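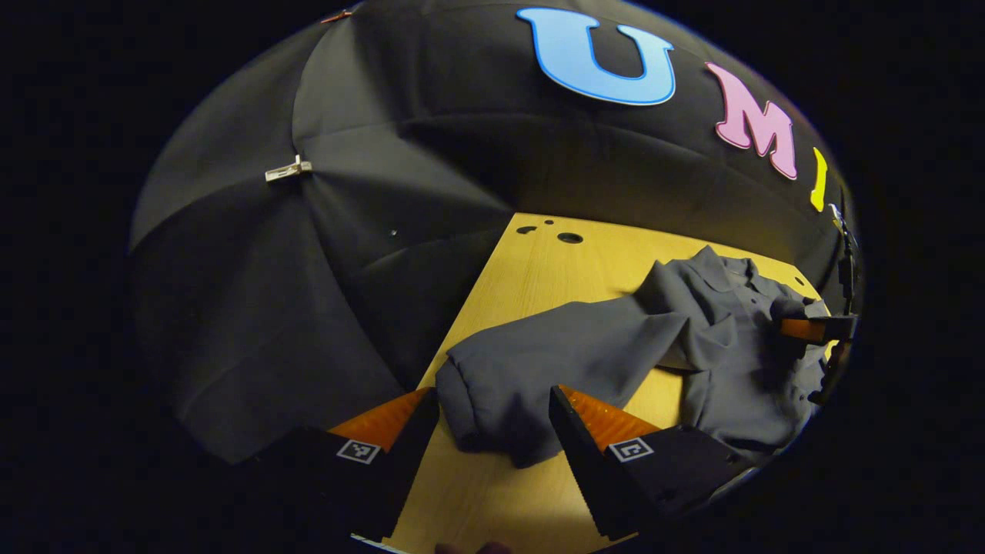 4.2 Changes in the Folding Room

Figure 3. A dark button-up shirt on the work table with the orange-padded gripper fingers open in front of one sleeve.

Before the Plimalness system came to the Grirnton laundry, folding was the job people wanted to rotate out of. A full shift meant up to 1,000 garments per person, and most of the complaints we recorded in our first interviews were about wrists and shoulders. Long-sleeved shirts came up again and again. A towel has four corners and stays where you put it, but a shirt can land in any number of ways, with the collar turned up and a sleeve bunched (Figure 3), and the worker has to read it fresh every time.

What excited us most was how quickly the folders turned that skill into teaching. Staff at Grirnton record folds themselves, using hand-held grippers, and the recordings are used to train the machine. We collected 211 comments from the folding team in May, and the largest group by far dealt with technique - where to pinch a cuff, when to smooth the placket, whether to square the collar first or last. Several workers told us they had never been asked to explain how they fold. Two of them disagreed strongly about sleeves, and both methods are now in the training set.

The working day has changed as well. Folders at Grirnton now spend 60 minutes of each shift recording, and much of the time left goes to sorting, stain checks and the delicate pieces that the system does not yet handle. At the smaller Taipe site, where recording was given to a single person, interest was lower and the rest of the team spoke of the machine as something that belonged to the office. We think the shared schedule made a real difference, and we would love to see it tried at Taipe too.

Some worries remain. Workers at both sites asked how pay grades will treat recording time, a question we return to in Section 5.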